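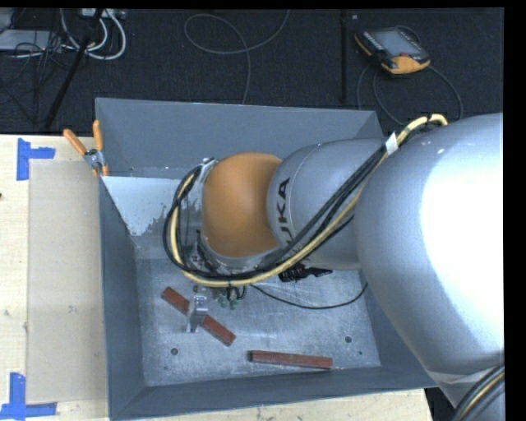 Orkilham Ground Transfer Notes

README for the data files, version 7

What this is

A table of 445 reported trips between Orkilham airport and the town, along with the fares people said they paid. Travelers sent these in through a web form during August. It was put together to check one claim, the one on the airport's own arrivals page, that a taxi into town "rarely takes more than 15 minutes." I don't believe that claim, and after working with this table I'm still not sure the table disproves it. Please read the section on problems before quoting anything.

Files

trips.csv - one row per reported trip
stops.csv - the bus and shuttle stops outside the terminal
changes.txt - what was altered between versions, with dates where I remembered to write them down

Columns in trips.csv

trip_id: a number, no meaning beyond order of arrival in the inbox
mode: taxi, shuttle, bus, hire car, lift from friend
operator: free text, cleaned up by hand. Stirkano and Udow are the two shuttle companies. Yalçınkaya is the taxi firm with the desk in arrivals. Anything else is "other"
wait_min: minutes from leaving the building to moving off, as reported
ride_min: minutes on the road, as reported
fare: in local currency, tip included if the person said so
bags: zero to four, then "more"
note: whatever they typed, with names and phone numbers taken out

Known problems

The times are what people remembered. A large share of ride_min values end in a zero or a five, which tells you how they were measured. Anyone computing an average to one decimal place is fooling themselves.

People who had a bad ride fill in forms. People who had an ordinary one go to the beach. The table almost certainly makes every operator look worse than it is, and I have no idea by how much.

"Town" was never defined on the form. Some people got out at the ferry dock, some at hotels well past it. Version 5 tried to guess the drop-off point from the notes and the guesses were poor, so the column is gone.

Udow rows: 49 of them arrived from the same hotel lobby computer, with very similar wording and very short waits. They may be real. They are marked in the note column with "lobby" and I leave them out of my own work.

The Stirkano fare is sometimes per seat and sometimes for the whole van. The company's website doesn't make this clear either.

Missing values are blank. A zero in wait_min means the person typed zero, and I doubt most of those too.

What you could use it for

Comparing the fares people say they paid with the posted ones. Reading the notes, frankly the best part. Practicing on messy travel data.

I would not use it to rank the companies, and I would not use it to plan a tight connection. One travel site has already printed a "fastest transfer" list from version 4. I asked them to take it down and got no reply.

Corrections

Send them to Masaru Nagano, who keeps the table, with the trip_id and some kind of evidence such as a receipt. "I've driven that road for years" will be read but won't change a row.

Last edited May 7, 2026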